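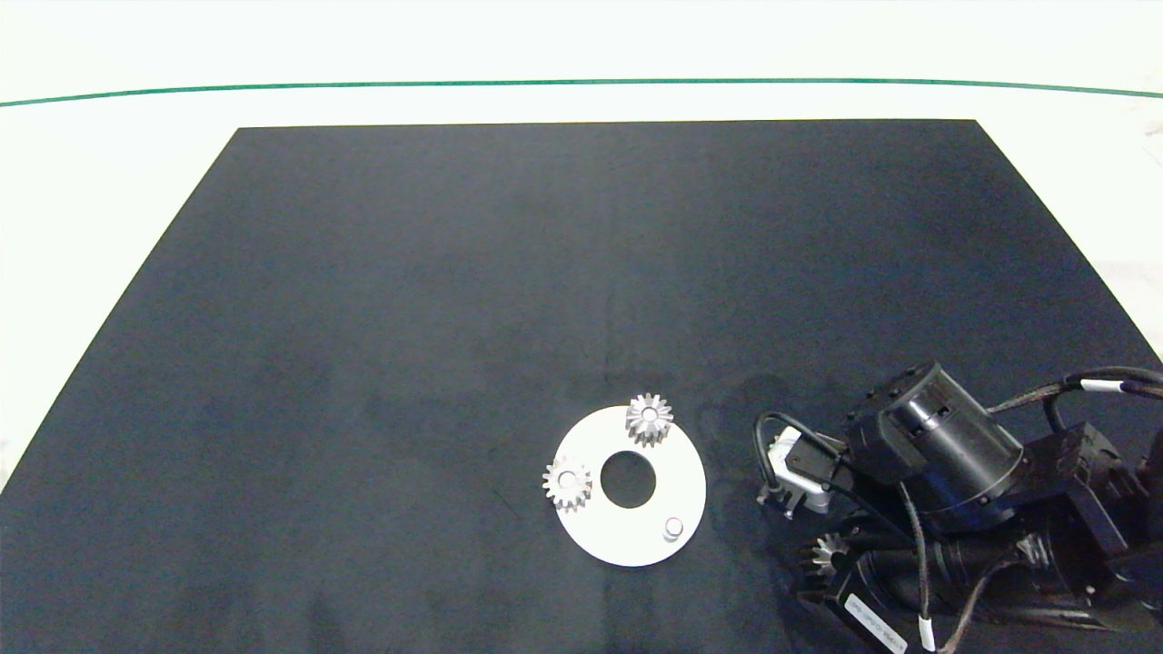
The workbench has been reorganised over the winter, and readers who have followed the Rovilthorpe entries will know that this was overdue. The gear trains now have a permanent place of their own. Previously they shared a tray with clock parts and assorted fasteners, an arrangement that cost the author two small spur gears and the greater part of an evening in July.

The principal change is the surface. A dark mat was selected after a trial of lighter colours, against which small metal parts proved difficult to find. It covers most of the white tabletop and lies flat without tape. It marks readily, and scuffs should be expected. A damp cloth is sufficient for ordinary cleaning. Solvents are not recommended.

Assembly practice has been revised accordingly. Gears are set out at the ring plate before any are fitted, and each bore is checked against its peg. A gear that does not slide down under its own weight is returned to the tray and the bore is cleaned. No gear is to be forced. Teeth are inspected under the lamp and wiped with a lint-free cloth, and lubricant is withheld until the full train turns freely by hand.
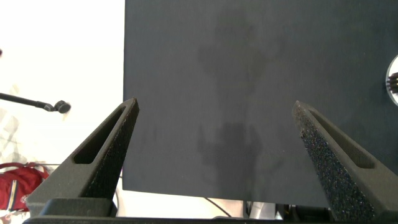
A dark gray panel, with its left edge against the bright background.

Storage remains unresolved. The Plimetti drawers hold nearly 200 small parts, but the dividers shift whenever a drawer is opened quickly. The Dogar cabinet is sturdier and considerably deeper, and would require the shelf above the bench to be raised. Measurements will be taken before any purchase is made.

Correspondence regarding drawer dividers is welcome through the usual contact page. The next entry will return to the Zodham gearbox and the question of its worn bushing.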